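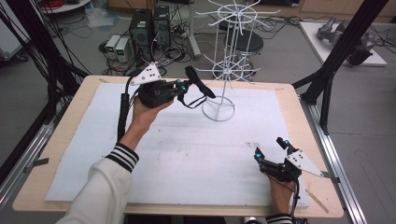
Marcelino Pacheco wrote:

> I've got one of the white wire spinners for the market table, the kind
> with two lots of hooks, and I can't get on with it. If I load one side
> first it leans, and if I put the long pieces on the bottom they drag on
> the table when a customer turns it. Does everyone else just use these
> for keyrings? I sell straps, lanyards and some short bead strings, and
> I'd rather not buy another stand before the February markets.
>
> Also, what are people standing them on? Mine skates about on the
> tablecloth.
>
> Marcelino

Marcelino, I've used the two-tier wire ones for 11 years, first at the Siqueira hall and now at the Saturday market, and they're fine for straps if you hang them in the right order.

Start on the top tier. Put one piece on any hook, then go straight across the pole and put the next one on the hook opposite. Keep crossing over until the tier has one on each hook, then go round again if you want them doubled up. Do the same with the lower tier. It's slower than filling one side at a time but it won't lean while you're doing it.

Long things go on top, short things below. I know that looks wrong because people want the heavy stock low down, and if yours is properly heavy (metal chain, big clasps) then I agree with them and you should keep it on the bottom. For fabric straps the weight isn't worth worrying about and the length is. Anything hung from the upper hooks has the whole height of the stand to fall into. Only watch that the long ones hang outside the lower hooks and not in between them, or they catch when it's turned.

Loops are easier than single ends. If your lanyards have a clip, close the clip and hang by the fabric. I hung a lot of them by the clip one season and they came off every time someone gave the rack a good spin, which kids do.

As for what to stand it on, I gave up on cloth. A sheet of white foam board straight on the table is better. The wire ring at the base sits flat and small stock shows up against the white if you drop it. It does get grubby. Mine goes grey in the middle after a few markets and I turn it over, and when both sides are bad I use it for packing. Cut it a bit smaller than the table top so the edges don't get knocked by people leaning in. A bit of tape will keep it down if you're outside - take it off the same day or it pulls the paper surface away with it.

Jeferson Sales mentioned putting a bag of rice over the base. I tried that and didn't like it, it took up the room I wanted for the card reader and it made the bottom row hard to get at. A couple of flat washers tied to the base ring did the same job.

On buying another one: the Bravholm counter spinner is the one most people here seem to have looked at. I had a go of Janaína Bittencourt's at the last hall day and the hooks were too close together for straps. Good for earring cards. I wouldn't swap a plain wire one for it.

Two other things while I'm writing.

For packing up, take the stock off in the same order you put it on, crossing over each time. I thread mine onto a length of cord as they come off the hooks, top tier on one cord and bottom tier on the other, and then setting up next time is only a matter of sliding them back on. Saves a lot of untangling.

If the white coating chips at the hook ends, and it will, go over them with clear nail polish before you hang anything knitted. Bare wire ends snag.

I've got a spare one in the shed with a bent hook on the lower tier, otherwise all right. Anyone near Siqueira can have it if they pick it up. Arlindo, I know you were after one, so you've got first go until the weekend.

Joar Westerberg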